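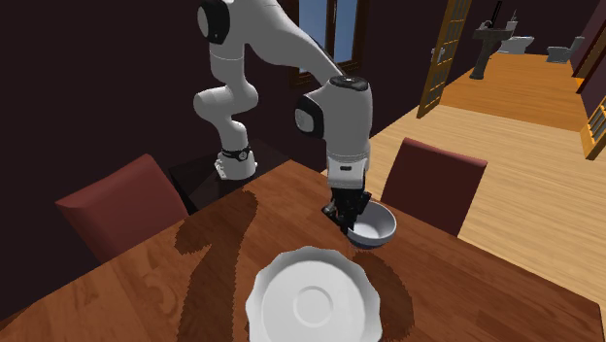 Folham and Pilton Football League
Minutes of the Management Meeting, October 2019

Present: Tullio Barbieri (Chair), Annunziata Bianchini (Secretary), representatives of Folham, Pilton, Sanna and Wastel.

1. Minutes of the previous meeting
The minutes of the June meeting were approved with one correction. Under item 4, the second substitute in the cup semifinal should be recorded as a Wastel player.

2. Fixtures
The Secretary reported that 18 league matches had been played and two postponed. Sanna v. Pilton is to be replayed at Sanna on the next open date. Wastel asked that its home match with Folham be moved to an evening kickoff. Folham objected on grounds of travel. After discussion the Chair ruled that the published time would stand.

3. Cup draw
The draw for the first round was made during the meeting, with the following result:
Folham v. Wastel
Sanna v. Pilton
Ties level after 90 minutes will go directly to penalty kicks. A proposal by Pilton to restore extra time was put to a vote and failed, three to one.

4. Discipline
The meeting considered the referee's report on Pilton v. Wastel, in which a Wastel defender was sent off in minute 91 for a second caution. Wastel did not contest the dismissal but disputed the first caution -- the club holds that the wrong player was named. The referee is to be asked for a written statement. The one-match suspension applies in the meantime.
Sanna was fined 50 for the late return of a team sheet.

5. Finance
The balance of the league account stands at 3,000 after payment of match officials. Ms. Bianchini reminded clubs that second-half fees are now due. Folham has paid.

6. Predictions contest
It was agreed that supporters' entries must reach the Secretary before the first kickoff of each round. Entries for postponed matches will be void.

7. Other business
Pilton reported damage to the north goal net. The club will replace it at its own expense.

Minutes recorded by A. Bianchini.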